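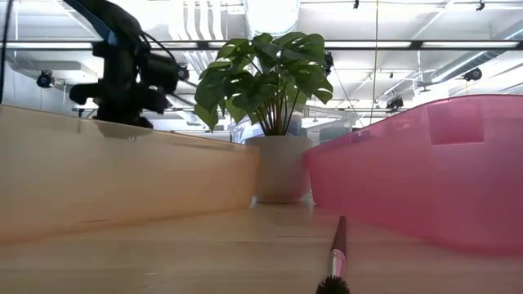

Two bins will never be enough, one reader wrote after my last item on sorting the craft shelf, and you'll be back to five by May. Well, maybe! But I'm sticking with 2 for now, one beige and one pink, both the see-through-ish kind, and so far I like them a lot.

The beige one gets yarn and fabric scraps. The pink one gets anything with a lid or a point (glue, scissors, the good pins from Floris in Durthorpe). I had labels printed and then never stuck them on – the colors do the job fine. I did buy the pink one mostly for the handle cutout, and then of course fell for the color.

The monstera is staying on the table too, in its plain white pot. I know it takes up room, and the leaves do get over the bins if you let them, but I can't stand a table with only storage on it. Pull the bins apart a little, slide the pot in between and you still have space up front to cut.

If you have spare bins at home, the swap shelf at the Purnby room takes them, lids or no lids. Rinse them first, please – last time I spent 15 minutes getting glitter out of one and I'm still finding it on my sleeves.

Contact the Purnby Newsletter | © Purnby Craft Room | Back to top
Last updated: December 26, 2025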